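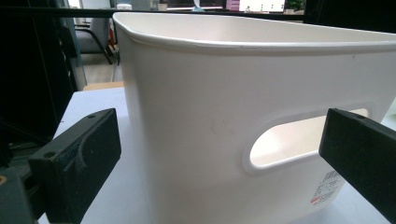 The toy and games tidy at Hinside

If you have been in the back room at Hinside this June you will know that we have been having a proper sort-out, and I am delighted to report that it is going very well indeed! The tall cupboard now shuts. The short cupboard now opens. And we have moved over to plain white plastic bins, the sort with rounded corners and a handle hole at each end, and I have become a bit of a bore on the subject at home.

For years everything lived in whatever it arrived in. We had skittles in a bread crate, quoits in a biscuit tin, and a cardboard box marked BALLS that had been taped up so often it was more tape than box. Josué Conceição lifted it down to start us off and the bottom went. Tennis balls all the way to the kitchen! We were still finding them at teatime, and one is behind the radiator to this day (you can see it, you can't reach it, and a ruler isn't long enough).

So the balls went first. Each one gets picked up, given a squeeze and put in a bin. If it springs back it stays with us, and if it feels tired it goes in the bag for the dog walkers, who have been very grateful. We got through 100 in one morning. I expected it to be dull and it was lovely — there is something very cheering about a clean bin on a clean white tabletop and nothing in it yet.
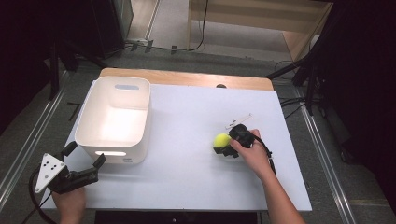 A tennis ball on the sorting table, with the bin still empty.

A word on the bins themselves, as several of you have asked. I tried three kinds before we settled. The first had a lid that needed two people to get off. The second was a lovely green but had no handles, and when it was full of beanbags you had to hug it all the way down the corridor. The ones we chose have the oval cut-outs, so you can get your fingers right through and carry it low, and there is a good thick rolled rim along the top which is kind to the hands. They are pale enough that you can see straight away what is at the bottom, too. I can't tell you how many odd socks, pencil stubs and single dominoes came out of the dark corners of the old crates.

We are using 19 of them so far, and I think 20 will do it. Here is where things live now:

Tall cupboard, top shelf: beanbags, spare bibs, the parachute.
Tall cupboard, middle: tennis balls and foam balls, in separate bins please.
Tall cupboard, bottom: skittles and anything heavy.
Short cupboard: board games, cards, jigsaws, the marble run.

The jigsaws deserve a mention all of their own. The big 2000 piece harbour, which was given to us with a note saying "may be incomplete", has been done from start to finish over the winter by the afternoon group and it is all there, every last bit of sky. It has gone back in a bin with its lid picture tucked down the side. Do borrow it! The Tellel card game has also turned up, minus its rules, so if anyone remembers how to play, please come and teach the rest of us. I have a feeling it involved knocking on the table.
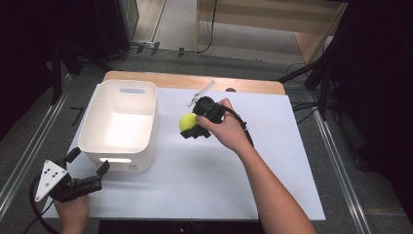
Bin on the left, tennis ball in a black hand-held gripper.

Still to come is the dressing-up rail and the shelf we call Teltideck, after the name on the old packing case that used to stand there. It holds all the things that don't belong with anything else: a bicycle bell, two recorders, a very good magnifying glass, half a croquet set. Roy House across the road have said they would like the croquet hoops, and if they can also find us the missing mallets I shall be over the moon.

Labels are next. I would like pictures as well as words, drawn big, so that the little ones can put things away by themselves, and if you are handy with a felt pen I would love to hear from you. We start at 10 in the morning, there is tea in the big pot, and you can stay for as long or as short a time as you like. Please bring back any tennis balls you find in your coat pockets — I had two in mine.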